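Skendura: Does Reusing Shipping Boxes Save a Small Shop Any Money?
Project report, Hedvig Dalen and Kasun Fakir
May 29, 2020

Our client was Buketti, a gift shop that mails out small orders and throws away every box its own stock arrives in. The owner, Holger Sjögren, agreed to let us look into it on the condition that we stay out of the stockroom after lunch. We mostly did.

In April we kept back 59 used boxes and sorted them by size and damage. Sorting took far longer than planned — our first grading system had a category called "fine, sort of," and half the boxes ended up in it.

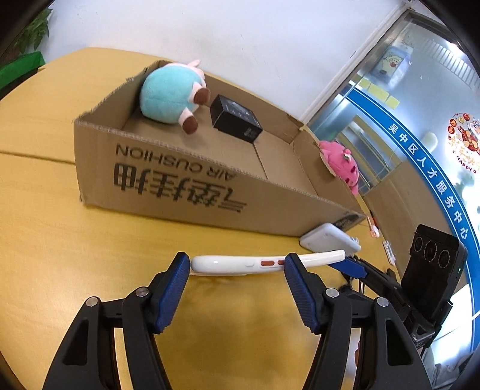 The second system asked only whether a box could be taped shut and survive a drop from table height. Of the 59, 25 passed. Kai Baumgart did the dropping and would like it known that he was consistent.

Old printing was the other problem. Holger worried that customers would feel shortchanged by a box advertising someone else's goods, so we sent a short survey to 20 regulars. Most did not care. One asked if we could stop emailing her.

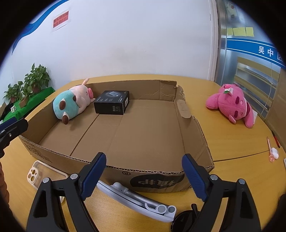
Our cost estimate leaves out labor, which our adviser has pointed out twice. With labor included, the savings shrink to almost nothing unless the sorting is done while unpacking. We recommend that Buketti try this for one season, using plain paper labels over the old print, and keep buying new boxes for anything made of glass.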